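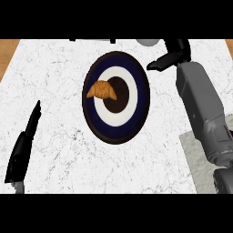

17 Sep 2020
Sim cell 6, two-arm tabletop setup, Durden build

Picked up from Gwenllian Jenkins's handover. Open item was the right arm drifting off its commanded pose during long holds over the plate. Left arm clean in the same runs.

Reran the plate hold with the croissant task, marble counter, no changes to assets. Right gripper parked above the marble, fingers pointing at the plate. Drift shows up on the wrist pitch joint only. The other joints stay inside the deadband.

Checked in this order:

Joint gains. Right wrist pitch stiffness matches the left in the config file. Loaded values do not match. The right side was picking up an old override from the Wekell folder, which loads after the main file and wins. Left has no override, so it never showed the fault.

Gravity compensation. On for both arms. Gripper mass on the right was entered twice, once on the tool and once on the wrist link. Removed it from the wrist link.

Contact. Turned off collision between the cloth and the right forearm to rule it out. No change in drift. Turned it back on.

Solver. Position iterations at 8, left alone.

Deleted the override and reran from seed 1307. Drift gone on the plot, though there is still a small step when the gripper closes. The step was in the old logs as well and I had been reading it as part of the drift. Probably the finger drive and not the wrist – will look at it separately.

Batch of 36 episodes on the new config. No joint faults. Two ended with the croissant pushed against the plate rim and the grasp missed. In both the approach came in low, and the wrist was tracking its target the whole way down, so that goes to whoever has the planner this week. Logs are in the Ziveo share under the cell number, plots in the same place.

Housekeeping on the cell:

Left gripper home pose was saved with the fingers a few millimeters inside the keep-out box around the plate. The box is bigger than it needs to be, but I moved the home pose and left the box.

Plate friction was set on the visual mesh, where it does nothing. Moved to the collision mesh. Anyone comparing slip numbers with older runs should note the change.

Croissant collision shape is still a single convex hull. The real outline curves in between the tips and the hull fills that in, so fingers stop early if they come in from the concave side. Farina has a split version but it slowed the step time when I tried it. Not merged.

Render check passes. Letterbox bars top and bottom are from the camera aspect setting, and the training loader expects them, so don't crop at export.

To do:
– Finger drive step on close, right side. Compare with left at the same damping.
– Make the loader print a warning when an override file is applied. More than an hour went on finding this one.
– Check the other cells for the duplicated gripper mass. Same template was used.
– Ask Gwenllian whether the Wekell folder is still needed. If it isn't, archive it.

Config committed with the override removed. Old one kept on a branch until the finger drive question is closed.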